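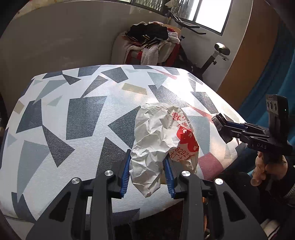 The paper bag, on the table cover in question

Padded table cover, geometric print, how do I look after it?

Moved into a furnished flat in May and the kitchen table came with one of those padded wipe-clean covers. White with a fine leathery grain and angular shapes all over it, charcoal, beige, a bit of red, that sort of thing. Quite like it. But the landlord has put it on the inventory so I need to keep it decent till July at least, when the contract gets looked at again.

Three things really.

1. Printed packaging. I dump everything on that table when I get in. The paper bag in the photo has red printing down one side and I'm paranoid about it coming off on the white bits. Does that happen? Nothing so far but I only just thought of it.

2. Sun. Window gets the light for hours and part of the table is in full glare. Will it go yellow??

3. What do I wipe it with. Been using washing up liquid and a sponge, the rough side once, oops.

Can't read the care label, most of it's worn away. Thanks in advance

Posted by Wirkik, May 18, 2024

Gilmar Seixas
Had the same type of cover for years, different pattern. Going in order.

Printing: yes it can transfer. Not from a dry bag sat there for ten minutes, but a damp one left overnight, I've had it. Red was the worst, took weeks to fade and there's still a pink patch if you know where to look. Newspapers same, till receipts same. Anything with ink on it I put on a tray now. If you do get a mark, go at it straight away with a soft cloth and a drop of washing up liquid in warm water, then clean water, then dry it. Dont use nail varnish remover whatever anyone says, it'll take the pattern off with the stain.

Sun: mine did yellow, slowly, on the window side only. Turn the cover round every month or so so at least it's even. Or a net curtain. Yours is mostly white so you'd notice it sooner than I did.

Wiping: what you're doing is fine minus the rough side. The grain holds crumbs and grease so a soft brush now and then, an old toothbrush will do. Lift the edges too where it curves over, muck gets under there and nobody looks.

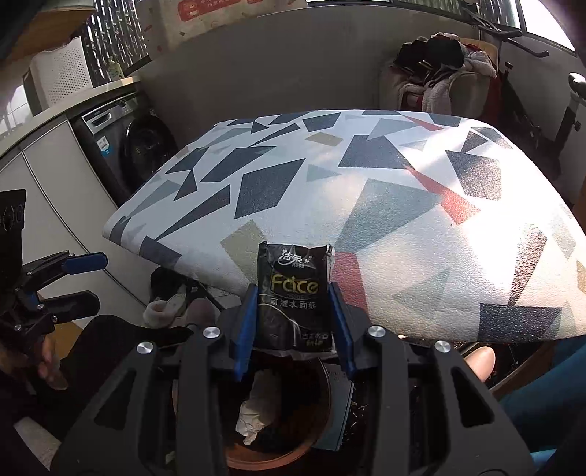 Small spills, what to keep on the table

Forgot to say. Saw your second photo with the tissues, good idea having a packet there, but plain dry tissues leave fluff in the grain if you rub. Blot, then cloth. Keep the cloth nearer than the tissues basically. And the bin under the table is handy, just check the lining every so often for drips, I ruined a floor mat that way.

Senent
just put a clear sheet over it. 25 quid from the market, cut to size, done. might go a bit cloudy but thats the sheets problem

Jurkine
Wouldn't do the clear sheet personally, mine stuck to the cover underneath in hot weather and pulled some colour off when I peeled it. If you do, lift it every few days. Also take photos of the cover now, all four corners, and email them to the landlord so there's a date on them. Worth more than any cleaning tip if it's on the inventory. Mine tried to charge me 47 for a mark that was there when I moved in.

Related
Getting biro off a leather-look chair
Can you iron the creases out of a padded tablecloth?
Sampaio table protector, which side goes up?
Candle wax on vinyl, help
Kitchen table wobbles on tiled floor
Storing paper bags without them taking over the cupboard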